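Laundry bags, and where I finally keep them
Posted by Vendula Ďurica in April

When I moved to Podcombe I had one washing machine, one drawer for everything that belongs to washing, and no system. The drawer was full of pegs, old dosing cups and mesh bags. I own a lot of mesh bags now. My sister-in-law Miroslava gives them as small presents, and I must admit that I also buy them myself when the pattern is nice.

For a long time I pushed them into the drawer as they came from the line. Mesh does not like this. The zip of one bag catches the net of another, and on Thursday evening, when I only want to wash my tights, I pull out four bags together like a fishing net.

So I started to fold them, and I want to write down how, because Lenka asked me twice.

1. Lay it flat first

I put the bag on something smooth and light. On our kitchen table the thin fabric catches a little on the grain of the wood, so a white board is better. Close the zip completely before you begin. Then pull the corners gently until the edges are straight. My favourite is the one with ginkgo leaves, green and orange-yellow, with an orange zip.

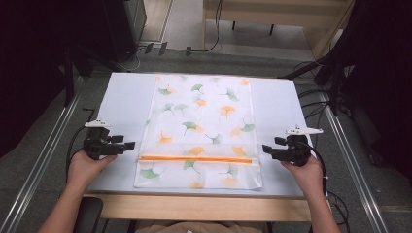 2. Fold the long sides to the middle

Take the left edge and bring it to the middle line, then the right edge. They should meet but not lie over each other. If the bag is very sheer you can see the pattern through the layers, and this helps to keep it straight. Press with the flat hand. I tried once to iron a mesh bag at the lowest setting and I do not recommend it – the net became wavy and it never lay flat again.

3. Fold up from the bottom

Now you have a long narrow strip. I fold it in three, starting from the end which is further from the zip. In this way the zip stays on the outside and makes a firm edge, and the small packet does not open by itself in the drawer. Kamil does it from the other end and his packets always open, but he says that it is the same.

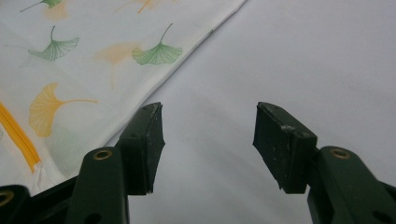

With thin fabric one needs some patience, and it is better to make the folds a little too loose than to pull. A big bag for bed linen I fold in four. The very small ones for socks I only fold once, they are not worth more work.

4. Put them standing

I keep the packets in a low box from Plimwood, 40 cm long, standing one behind the other like cards. The big bags are at the back. When I need one I see the pattern immediately and the others stay where they are. The box was meant for letters, but we do not get so many letters.

Since February the drawer closes again. Next I would like to do something with the pegs, which are now in a bread tin – if you have an idea, please write to me.

Contact | © Vendula Ďurica | Back to top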